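## 4. Loading the Rimen rack with cups, mugs and glasses

By this point you should have the rack unwrapped, its short legs standing square on the worktop, and the cardboard out of the way (do hang on to the cardboard until you're sure you're keeping the rack, as our people at Stostgate will ask for it if you send anything back). Plates were covered in section 3, so we can turn to the drinking things, which in most households make up the greater part of the washing-up anyway.

Take your time over this the first evening. After a few goes you will have your own order and will hardly need to look at these pages again.

1. Choose a spot towards the back of the worktop, near the wall but with enough of a gap to get a cloth down behind. A corner does very nicely if you have one to spare.
2. Press lightly on each corner of the rack in turn. If it rocks, go back to step 5 of section 2 and see to the legs before you put any glass in it.
3. Give each cup a good shake over the sink before you bring it across.
4. Begin at the back and work forwards, so that you aren't reaching over a row of glasses with a heavy mug in your hand.
5. Lower each piece in with its mouth down and its base up, and let go only when you feel it settle on the bottom wires.
6. Put the tall tumblers towards the rear and keep the front edge for mugs, which are easier to lift out by the handle.
7. Turn the handles so they fall into the gaps between neighbours. You'll find there's nearly always a gap, even if it takes a little twiddling!

> **Note:** A cup left the right way up will hold whatever water was in it when you put it down. It does no harm to the rack, but you may want to turn it over before bedtime.
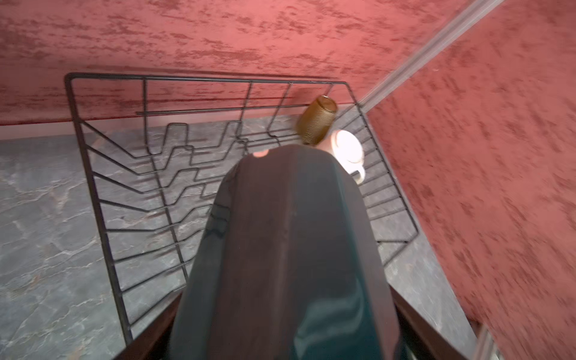

A tumbler and a mug first, then a rack of eight.

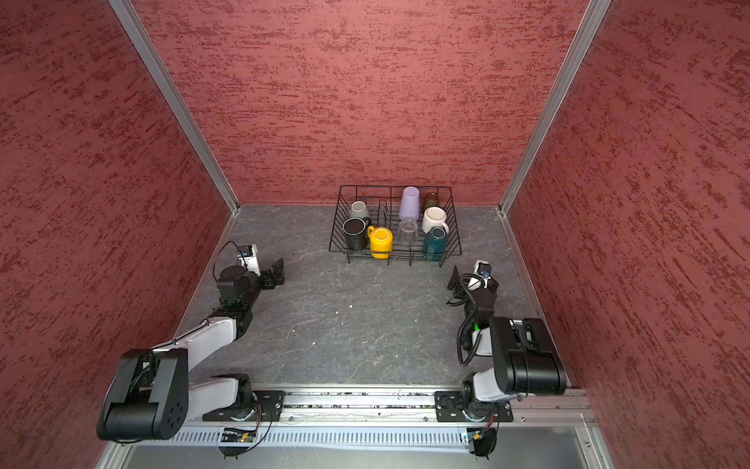
8. Check that no glass is leaning its full weight on another. Two that are just touching are fine. If one shifts when you nudge its neighbour, lift it out and find it a new place.
9. Leave everything be until the bases feel dry to the fingertips, and then unload from the front, mugs first.

> **Caution:** Never stack one glass on top of another in the rack, however pushed you are for room. Do a second load instead, or dry a few by hand as you go.

> **Caution:** Stemmed glasses should not go in the main basket. They belong on the Arai side rail, sold separately, and fitting it is explained in section 6.

### If you have a mixed lot

Very few of us own a matching set these days, and the rack was drawn up with that in mind. The upright wires are meant for plates, but a slim cup will often sit happily beside them. Wide mugs do better out on the open part of the basket, where the handle has somewhere to go. If you are left with one awkward piece at the end (there is always a novelty mug in the family), take out whatever is beside it and try the pair the other way about.

### Wiping round and underneath

Once a week, or on whichever day you do the kitchen properly (ours is Thursday), empty the rack, carry it to the sink and go over the wires with a soft cloth and a drop of washing-up liquid. Dry the worktop where the legs have been standing. Please don't use a scouring pad, as it will take the finish off at the bends.

Spare leg caps are part number 561 and come from the Erkden warehouse. Have your order slip to hand when you write.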